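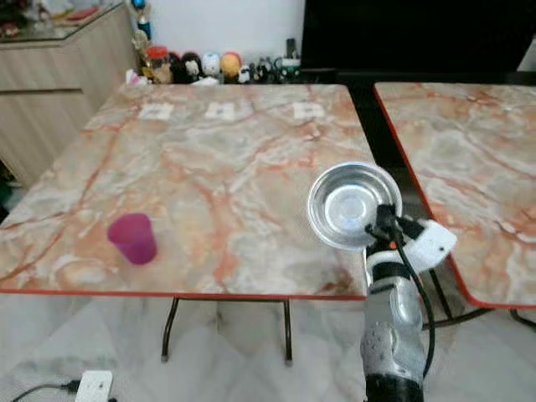

Paper marbling is the old craft of floating color on a bath of thickened water, combing it into patterns, and laying a sheet of paper on top to pick the whole thing up. It's fast, it's messy, and no two sheets ever match! This page gathers the questions we get most often from people coming to their first Hollik workshop, plus a few from those who have caught the bug and set up at home. If you want ideas for a first pattern, look at real stone, or at stone-patterned furniture. A tabletop with swirls of pink, salmon-orange, grey and cream is a wonderful color lesson all by itself, and those four shades make a very forgiving first palette.

6 min read

Do I need to be good at drawing?

Not one bit. You never draw anything. You drop color, you pull a comb or a stick through it, and the water does a lot of the work for you. Some of the loveliest sheets on our drying lines were made by people who hadn't touched a paintbrush since grade school.

What is in the bath?

Water and carrageenan, a powder made from seaweed. It thickens the water enough to hold the paint up on the surface. We mix ours in a blender the day before and leave it overnight so the bubbles can rise out. If you mix it in the morning and try to marble at lunch, you will get little white dots all over your paper where the bubbles sat. (Some people like them. I sort of do.)

What kind of paint should I use?

Acrylics are the easiest place to start. Thin them with water until they fall off the brush in drops, then test one drop in the corner of the tray. If it sinks, thin it more. If it races out to the edges and goes pale, mix in more paint. We stock the Gurura starter set, and it behaves nicely straight from the bottle once you have given it a good shake. Gouache and watercolor work too, but they need a spreading agent called ox gall and a bit more patience.

Why does my paint slide off the paper?

You probably skipped the alum. Alum is a mineral salt that helps the color grip. Sponge it on in even strokes, let the paper dry flat under a board, and use it within a few days. Pencil an X on the back of each sheet before you start, or you will lose track of which side you treated - I still do.

Which paper works best?

Something uncoated, with a little strength when wet. The Skokstead text weight is my favorite for book covers and cards. Glossy paper is hopeless, and very thin paper tends to tear as you lift it. Plain kraft paper is a great surprise, by the way. Pale colors glow on it.

How long does one sheet take?

Laying down the color and combing it takes a few minutes. Rinsing is quick, and then the sheet hangs until dry. In a class of three hours most people go home with a nice fat stack.

How do I get the stone look?

Don't comb at all! Sprinkle your darkest color first, then the lighter ones, and finish with a few drops of clear water mixed with a touch of dispersant. The drops push everything else into thin veins. For long swirls, draw a knitting needle slowly through the bath in a loose S and then stop. Stopping is the hard part.

Can I save the bath for another day?

Yes, for a day or two in a cool spot with a lid on. Skim the surface with strips of newspaper before you use it again. Once it smells like low tide, or turns runny, it's done.

Can kids come along?

We love having them. The Chaturvedi family sessions run all through July and are set up with smaller trays that short arms can reach across. Children need an adult at the tray with them. Old clothes for everybody, please - acrylic does not come out of a good shirt.

What does a class cost, and what should I bring?

The adult class is $40 and the family session is $30 per adult and child pair. Paint, paper and alum are included. Bring an apron and something flat to carry your sheets home in. A big folder is fine, and so is a pizza box, as long as it's a clean one.

My first sheets came out muddy. Should I give up?

Please don't! Muddy usually means too many colors or too much combing. Go back to three colors, clean the surface between prints, and wipe your tools every single time. Keep the muddy ones, too. Cut small, they make terrific bookmarks and gift tags.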